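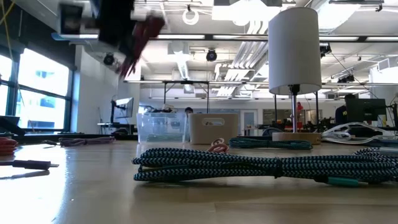 Figure 3. Side camera view during a cable trial. The arm is moving above the table with the gripper clear of the coils.

4.2 Choosing when to look

Cables are hard to segment while the arm is in motion. The gripper smears across the image, and the bright patch that the windows throw on the left of the tabletop hides the braid of any cable lying in it. Early versions of our planner, Hekness, ran the segmenter on every image and often joined two neighbouring coils into one.

We now gate perception on joint speed. Images taken above the speed limit are kept in the log but are not passed to the segmenter, so a view such as Figure 3 never changes the cable map. Once the arm settles, the segmenter runs on 11 images in a row and a pixel is given the label it receives most often. Glare is handled separately, with a mask redrawn at the start of each run.

The gate was tuned on 195 runs labelled by Cherry Mae Ambrosio, which gave 3789 usable images. Lowering the limit further made the maps slightly cleaner but left the planner waiting after each move, and we kept the higher value. Crossings between coils of similar colour remain the main source of error. In these cases Hekness asks for a second view from the wrist camera before it picks a grasp point, as described in Section 4.3.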